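Ticket 401: Lounge sofa, bolster end, pillow will not stay put
Category: Facilities > Furniture > Soft seating
Opened by: Hok-lam Yip
Status: Open

Reported problem
The blue throw pillow keeps sliding off the Waditz sofa in the lounge. It ends up on the carpet at the side, below the armrest cushion. People step over it or kick it along the tiles. I put it back at 8:15 and again before lunch.
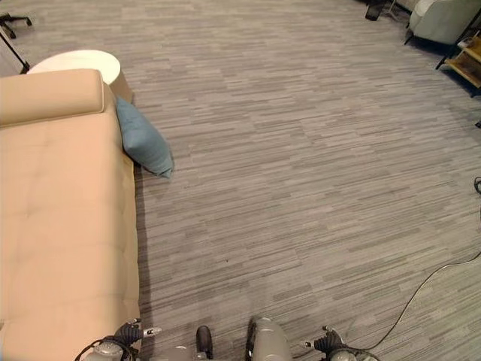
Step 1. Check the seat
Pressed along the stitched channels from end to end. Seat feels level. Feet are all on the floor, none loose.

Step 2. Check the bolster
Pushed it back toward the round white side table. It moves roughly 40 mm and then stops. The cover is slick on top and I think the pillow slides off there — same complaint as the Galtska bench in May.

Step 3. Check the floor
Gray carpet with the streaked pattern, run my hand over the part next to the sofa. No lifted seams. Vacuumed that strip while I was down there.

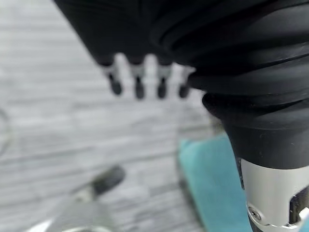 Lounge, gray streaked floor in the background.

Step 4. Next action
Asked Fung for grip pads, pack of 50. If those don't hold, swap the pillow for the heavier Vuvura one from storage. Leave ticket open until the pads are on.

Recent tickets
Side table wobble, lounge
Chair caster squeaks, room 82
Replacement carpet tiles, where stored
Galtska bench cover slipping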